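Study desk guidance - shared rooms, Sumstead House
Sat 30 January
Posted by Corey Costigan

Corey Costigan
Residents are asked to comment on the draft wording for desk nooks. It proposes that electrical items be stored in the drawer when the desk is vacated, and that decoration be limited to one item per desk. Comments will be passed to the house meeting.

Omolara Ekwueme
I support the first part. A power strip left in the middle of a desk takes the space where a book or laptop should go. I do not support the second. The nooks were plain and unwelcoming until October, and use has improved with the paintings in place.

Darcy Maihi
I must disagree with Ms Ekwueme. A large canvas resting against the back panel is easily knocked. The Prodham building permits wall-hung pictures only, and I would ask that we adopt the same rule.

Leonie Pirihi
The panels may not be drilled under the terms of the lease. For reference, the poppy painting and the plush toy on the desk at present:

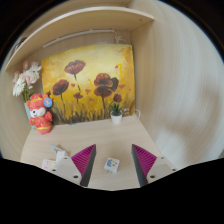
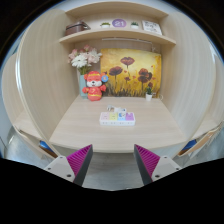 I would suggest that the guidance deal with electrical items alone. Adapters and strips could be kept at the back corner of each desk - the drawers at Hinds were tried for this purpose and residents found them too shallow.

Darcy Maihi
I accept the point about drilling. I maintain that one item per desk is sufficient.

Trudy Tomoana
May I propose a limit of two, with flowers excluded? I should also be grateful if the word "vacated" could be defined. Some of us leave for lunch and return.

Corey Costigan
Noted. "Vacated" will be amended to "left overnight". The limit on decoration will be put to the vote separately.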